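El rollo

Szymon Duda llegó al taller de Julby a las siete y encontró la puerta sin llave. Dentro estaba Irene, con el abrigo puesto, comparando dos hojas de cálculo impresas.

– No cuadran – dijo ella.

– ¿Las tuyas o las mías?

– Las tuyas con las mías.

Él dejó la mochila en la silla y encendió la luz del fondo. Llevaban 21 días probando pinzas para Sabbagh, una empresa que vendía comida preparada y quería que unos brazos metieran en cajas las cosas que hasta entonces metían unas señoras del turno de noche. Había dos candidatas. La Bidus tenía los dedos gruesos y cerraba despacio. La Cemdale era más ligera, costaba 2.346 euros menos y cerraba de golpe, como una puerta con corriente.

Irene había escrito el informe a favor de la Cemdale. Szymon todavía no había firmado.

– Con las latas va bien – dijo ella –. Con los botes va bien. Con las bolsas de arroz van mal las dos.

– Con los rollos no.

– Con los rollos tres fallos en toda la semana.

– Cinco. Los otros dos los apuntaste como error de cámara.

Ella no contestó. Se quitó el abrigo, lo colgó del respaldo y fue a buscar la caja de los objetos de prueba. Era una caja de mudanza con la palabra COCINA escrita a rotulador, de cuando Irene se separó y trajo al taller lo que no cabía en el piso nuevo. Dentro había estropajos, un embudo, sobres de sopa. Los rollos los habían comprado en el bazar de la esquina. La dueña les preguntó si abrían un restaurante y Szymon dijo que sí, por no explicarlo.

Empezaron por la Bidus. Irene llevaba las pinzas en la mano y Szymon miraba la pantalla y tomaba nota de la corriente del motor. Agarrar, levantar, esperar, soltar. Ella lo hacía bien, con el codo pegado al cuerpo. Él había intentado enseñar a otras personas y casi todas movían el hombro.

– ¿Te han llamado de Sabbagh? – preguntó ella.

– Ayer.

– ¿Y?

– Quieren el informe antes del mediodía. Les da igual lo que diga.

– A mí también me llamaron – dijo Irene –. Me han ofrecido un puesto. Para llevar la instalación.

Szymon siguió escribiendo hasta el final de la línea. Luego dejó el bolígrafo.

– ¿Desde cuándo lo sabes?

– Desde abril.

Fuera pasó el camión del vidrio. Esperaron a que terminara de vaciar el contenedor, porque con aquel ruido no se podía hablar, y cuando se fue ninguno de los dos siguió por donde iban.

– Vamos con los rollos – dijo él.

Irene puso uno sobre la mesa, lo giró un poco para que quedara en diagonal y acercó las pinzas. El plástico brillaba bajo la lámpara. En la pantalla se leía FOOD WRAP en letras blancas sobre rojo.
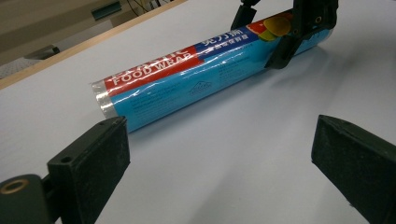 – Si firmo el tuyo – dijo Szymon –, compran la barata y en invierno te pasas las noches recogiendo rollos del suelo.

– Ya lo sé.

– Entonces, ¿por qué lo escribiste así?

Ella abrió los dedos del todo y los dejó abiertos.

– Porque con la otra no sale el presupuesto. Y si no sale el presupuesto no hay instalación.

Él pensó en las señoras del turno de noche. Había hablado con una el día de la visita. Le contó que los rollos había que cogerlos por el centro, con la palma, porque de las puntas se escapaban. Szymon lo había apuntado en el cuaderno y después no supo en qué casilla del informe ponerlo.

– Repite la tanda – dijo –. Entera, con las dos. Y los fallos los apunto yo.

– No llegamos al mediodía.

– Pues llegará por la tarde.

Irene miró el reloj de la pared, que iba adelantado desde que lo colgaron. Después pegó el codo al cuerpo y cerró las pinzas.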